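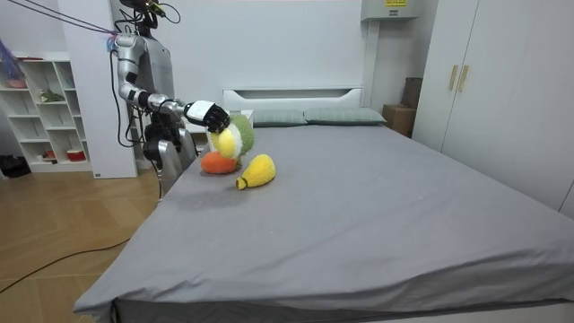 Do I need to know how to program to teach a robot a task?
Most of our operators have never written a line of code. You guide the arm from a control station, the robot follows your movements, and the recording becomes the lesson.

Robot Teaching Operators, Praltico home tasks group, Distville
Paid positions, part time and full time

We're hiring! Praltico works on robots that help out in ordinary rooms, and we need people with patient hands to show them how. You'll run the same short job many times over, with small changes between rounds, until we have a set of demonstrations the robot can learn from. If you like sewing, model building, cooking or anything else where your fingers do the thinking, please write to us.
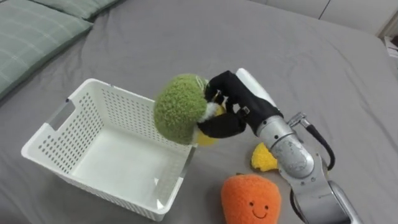

Tidying up is the first task family you'll learn, and it's a great way to get a feel for the controls. You pick up a soft object, carry it over and let go at the right spot. Soft toys are trickier than they sound: they squash, they roll, and a grip that suits one may slip off the next. With a fuzzy green toy held over the rim of a white basket, you have to judge how far to go before opening the fingers, and everyone finds their own way of doing it. We want those differences in the recordings.

What a shift looks like
Each session runs 2 hours, with a break whenever your hands want one. A task set is 128 good demonstrations, shared among the operators on the schedule. Fumbled rounds get marked and kept too, so please don't worry about dropping things (we all do it, constantly). 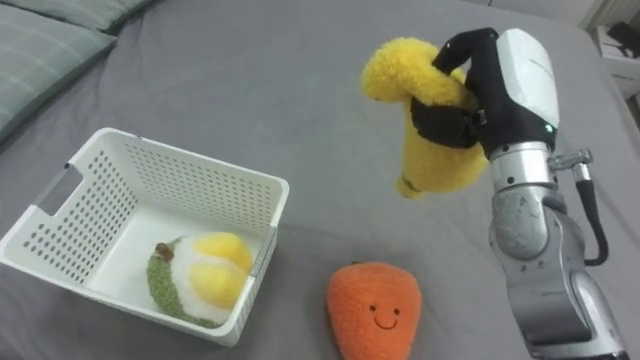 Tidying task: banana in the gripper, durian toy in the basket.

Between rounds you'll reset the objects, change their positions and write a line or two of notes. Good notes matter a lot to us. If a grasp felt awkward or the arm lagged behind your hand, we want to read it in your own words.

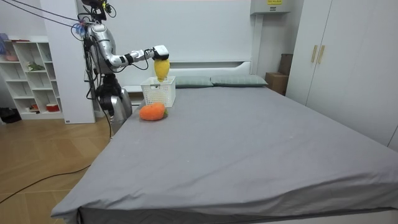
Later on you can move to folding and table setting, or help train new operators once you've logged 400 demonstrations. Training is paid from the first hour.

You should have
Steady attention for repeated work
Comfort reading and writing simple English
Normal or corrected eyesight

Gaming or crafts experience is welcome but not required. Left-handed people, please apply, we'd love more of you!

To apply, send a short note about something you make or fix by hand to Yatziri Cuautle, operator lead, at the Praltico office in Distville. No résumé needed at this stage. Applications close May 26, 2024, and everyone who writes will get a reply.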